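Budgeting for hand-held grippers - how many, and what else?

tarn_bench
Posted November 2023

I'm putting together next year's equipment request for our towel folding work at Clastetholm. We want to record people doing the job with hand-held grippers before we commit to an arm. I've got 600 pounds per unit pencilled in for the grippers and I'm asking for 2. Is that sensible, or should I ask for more now? The money has to be spent by June.

The job is small stuff on a table, mostly bunched up towels that need picking up and laying flat.
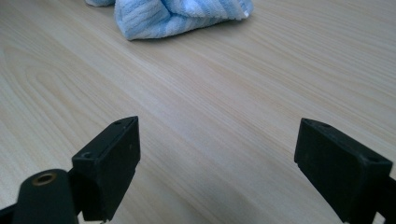 Gripper open, light blue towel further up the table.

The table is staying, so there's nothing to budget for there.

olddrawbar
Two is fine for one table. I'd put the rest into spare fingers. We bought ours from Plekex and left the spares off the order to save 300 pounds, then waited 16 days for a replacement set while people were booked in. Put them on the first order.

mossgate
Disagree with two. If one goes down you've lost half your recording. Ask for three and let them cut it back if they want to.

olddrawbar
Three grippers and no spares is worse than two with spares. Most of what goes wrong on ours is the fingers.

mossgate
On yours, maybe. Ours from Jirna had a mounting arm go, and no spare finger would have helped with that.

kettle_and_cam
Which finger faces are you pricing? Flat hard ones are OK on thick towelling but we had trouble with thin cloth until we stuck rubber pads on. Pads are cheap, but they need to be on the list or someone ends up paying out of their own pocket.

tarn_bench
The fingers are flat blocks, black, no pads. I hadn't priced pads, so thanks. I'll add a line.

mossgate
Also put in storage and somebody's time to check the recordings. Our first request had neither and we went back for more money twice.

olddrawbar
Agree with that one. Alarcón do a service plan as well, but I wouldn't pay for it in the first year.

tarn_bench
Going with two grippers, two sets of spare fingers, pads and storage. Checking time has to come from a different budget here, so I'll ask for that separately. Will post what gets approved.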